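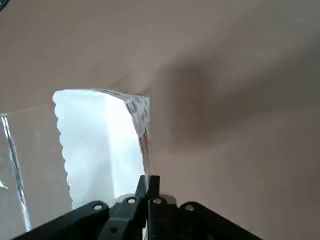 Ketden moving boxes, large, pack of 2

6 Sep 2018

I moved from a two-bedroom apartment to a house in August and bought these to fill in after the free boxes from the store ran out. I used them for bedding, pans and the heavier books.

The board is stiffer than the Drindo boxes I had last time. They fold up quickly and the bottom flaps meet properly in the middle - the Drindo ones left a gap you had to tape twice. I put 66 pounds of books in one, too much for my back, and the bottom held with a single strip of tape.

The hand holes are my main complaint. They are small and the edges are sharp. With work gloves on I could only get three fingers in. Cerska makes a box with bigger holes, but it costs more and the walls are thinner.

One box came with a crushed corner. It still squared up fine.

They store flat behind the water heater now. I would buy them again for books and kitchen things. For clothes, get something cheaper.

Four stars.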